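I've wanted to see inside a sterile services department for years, ever since a long wait in a hospital corridor where trolleys of blue-wrapped parcels kept rattling past me and I started wondering who did the wrapping. So when the Skoscombe instrument centre put up a notice about its March open afternoon I had my name down within the hour.

Skoscombe is a twenty-minute bus ride out of Nemell, and the centre sits behind the bakery depot, so the whole car park smells of toast. It cleans and packs surgical instruments for the hospital up the road and a long string of clinics and dental surgeries. We signed in, got a sticker, put our bags in lockers and were sent off in groups of 5. Mine had two student nurses, a retired vet and a man who had come for the free lunch and said so (there wasn't a lunch, there were custard creams).

First stop was the dirty side, which we only saw through a window. Everything used in theatre comes in there, gets checked against its list and goes off to be rinsed and washed. The washers are like enormous dishwashers with a door at each end, so things go in on one side of the wall and come out on the other. I could have watched them for ages. The student nurses wanted to know about splash visors and the vet wanted to know about water softeners, and we overran by ten minutes before we'd even got our gowns on.

Then the packing room, and this was the bit I'd come for. Bright, very clean, warmer than I expected, with a radio going quietly somewhere. Our guide had a board up with the year's numbers on it and I copied a couple down: 1,454 different set lists on the system, and roughly 2,000 trays through the door in a busy week. A set list is exactly what it sounds like, a sheet saying what belongs in each tray and how many of each. Some big orthopaedic ones run to several pages. The little ones are half a dozen lines, and apparently it's the little ones people get wrong, as they think they know them by heart!
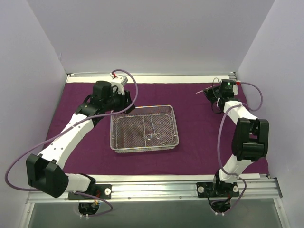 Why are the trays made of mesh and not solid metal?

Steam has to reach every surface of every instrument, and water has to drain away afterwards. A solid tray would hold puddles and shield whatever was lying on the bottom, so the mesh lets the steam through from underneath as well as from above.

The finger-loop instruments were my favourites. I'd always assumed they were all scissors, and plenty of them are, but a lot turn out to be clamps and needle holders and things for gripping, and from across a table I couldn't have told you one from another. We were each allowed to handle an old pair that had been retired from service. Lovely weighty thing, and a beautiful smooth action. The guide showed us how to test a ratchet by closing it one click and tapping it gently against your palm to see if it springs open, and how scissors get tried on a bit of thin test material to see whether they cut right to the tip. She also made us look into the hinge through a lit magnifier. I saw nothing at all in mine. The vet found a speck in his and was delighted.

Instruments with a hinge go through the washer and the steriliser open, or at least unlocked, and there are long pins and racks for stringing the finger loops along so they can't swing shut. I was given a muddled practice tray to sort and managed to put two things in backwards. Heavy pieces go at the bottom, delicate tips get a cover, and nothing is meant to poke through the mesh. Then it all gets wrapped, which is proper parcel work, corners folded like a bed sheet and finished with tape that has stripes on it. The stripes change colour in the steriliser. I had three goes at the wrapping and my best one looked like a badly dressed cushion.

The sterilisers themselves are made by a firm called Batista and take up most of the far wall. We didn't get to see one opened, as there was a load halfway through, but you can feel the heat coming off them from the walkway. After that there's a cooling area where nothing may be touched, and then the store, with shelves for 800 finished sets and labels on everything.

Only grumbles: the talk at the end was in a room with far too few chairs, and the last bus to Nemell leaves at ten to five, so I missed most of the questions. Wear flat shoes, and tie your hair back before you arrive or you'll be doing it with a rubber band from reception like me.

Next on my list is the Skidberg laundry, which takes visitors in the autumn and does all the theatre linen for this side of the county. I've been told to bring earplugs.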